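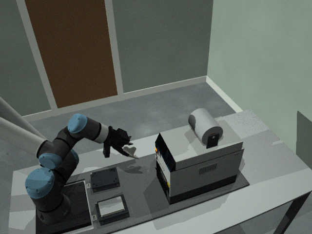
4. Setting up the simulated bench

4.1 Load the Florkholm room. Arm, machine, mat and both holders arrive together. Moving the table afterwards is allowed - explaining your results afterwards is harder.

4.2 Set the random seed to 591, which is the one used in the Pesance comparison. Your birthday is not a seed.

4.3 Check the plate. The front holder should carry a white plate and the rear holder should be empty before a run begins.

Note: The holder labels are too small to read at the default render size. Use the names in the object list.

4.4 Switch on lighting variation. The Porketti method draws a new light position for every run, so expect hard shadows across the table and walls. They are part of the training data. Please stop filing them as bugs.

4.5 Add the second view, which takes in the machine's control end and the wall behind the arm.
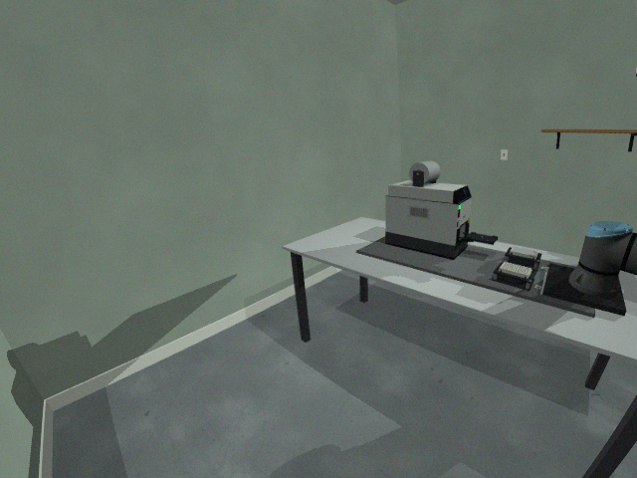
4.6 Start a batch of 500 runs. Gittins writes one log per batch and saves a checkpoint every 27 runs.

Caution: Do not change the lighting settings during a batch. Gittins will accept the change without complaint and the log will not mention it.

4.7 If 2 batches with the same seed disagree, go back to step 4.2 and check the seed again.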